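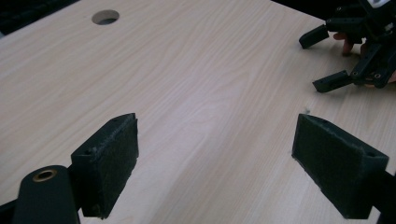
You can't ask a three-year-old to hand a bear back on a Tuesday, one parent in Grirndale told us, and the loan period should never have been the same as for jigsaws. Several others said much the same, in softer words. We take it as the starting point for this section.

4.2 Late returns of soft toys

Loans in the Trarar lending scheme were logged by type: puzzles, wheeled toys, building sets, soft toys. The loan period was the same for all four. 186 households borrowed at least once and between them took out 769 items. Soft toys were a small share of loans but a large share of late ones. Same pattern in Grirndale and Karaki. Less clear in Conska, where the late fee was dropped in August and the log has gaps after that.

Why late? Three reasons came up again and again in the interviews. First, sleep -- the toy had gone into the bed and could not be got out again without a scene. Second, washing. Parents felt they should clean a soft toy before giving it back, then put off doing so, particularly with long fur, which takes an age to dry on a radiator and mats if it is tumbled. Third, plain loss: under car seats, at a grandparent's, left on a bus. Loss was rarer than we had expected from the earlier work on book loans.

The washing point deserves more room than we can give it. Short-pile toys were described as "easy", "fine", "just chuck it in". Long-pile toys of the kind in Figure 1 were not. Two parents said they now avoid borrowing them altogther. Another had brushed one out with a dog comb, and was rather proud of it.

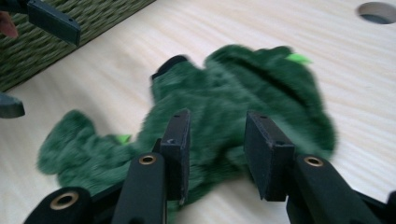
Figure 1. Soft toy with long, shaggy dark green fur and small lime-green details.

A word on the very long loans. Some soft toys were out for more than 60 days. We first treated these as lost and left them out of the averages; most then came back, so they were put back in and the averages redone. Readers comparing with our earlier summary will see the difference, mostly in the Karaki column.

Fees did little. Parents who paid them tended to talk of the fee as a sort of rent, and kept the toy longer. Reminders worked better for puzzles then for soft toys. A longer period for soft toys, or the chance to buy the toy outright, was asked for in all three towns. Costs of both are taken up in 4.3, together with the question of who does the washing.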